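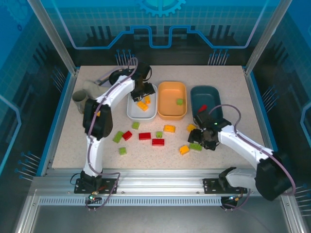
Garage bench top - seal it or leave it?

julavwood
Finally getting the bench done before July is over. Base is built, 6 legs, overkill I know. Top is bare particleboard from Pruvost, the cheap stuff. Do I need to seal it or just use it till it dies? Mostly bike repairs, some glue ups, coffee.

rustyvise
Seal it. Particleboard plus coffee = oatmeal. Two coats of poly, edges too. Edges matter most.

hola_116
Disagree. Never sealed mine, going on nine years. Wipe up spills when they happen. Poly gets slick and parts slide all over the place.

rustyvise
Nine years in a dry state maybe. My garage sweats all spring. Lost a top in one season, swelled up along the front edge so bad the vise wouldn't sit flat.

gluepot
Why not just buy a laminate top? Enier has seconds, scratched corners and so on. Paid around 100 for mine and glue pops right off with a putty knife. Ugly as sin tho

julavwood
Looked at those. Shipping was more than the top. Also mine has to fit around a water heater so I'd be cutting it anyway, and I've heard laminate chips when you cut it

gluepot
Tape the line, cut from the back side with a circular saw, fine tooth blade. Mine had one chip and it's against the wall.

hola_116
Or screw a sheet of hardboard over what you've got. Flip it when it's gross, replace it when both sides are gross. Cheapest thing in this thread and no fumes

rustyvise
ok that one I can live with. Still seal the edges underneath.

benchdog300
Second the hardboard. Countersink the screws or you'll drag a chisel across one, ask me how I know. And don't glue it down, I did that once and spent a whole weekend with a scraper.

julavwood
Going hardboard then. Poly on teh edges, screws at the corners and a couple down the middle. What grit before the poly, 120 ok?

rustyvise
120 is fine. First coat will soak right in, thin it a little. Let it sit overnight before the second.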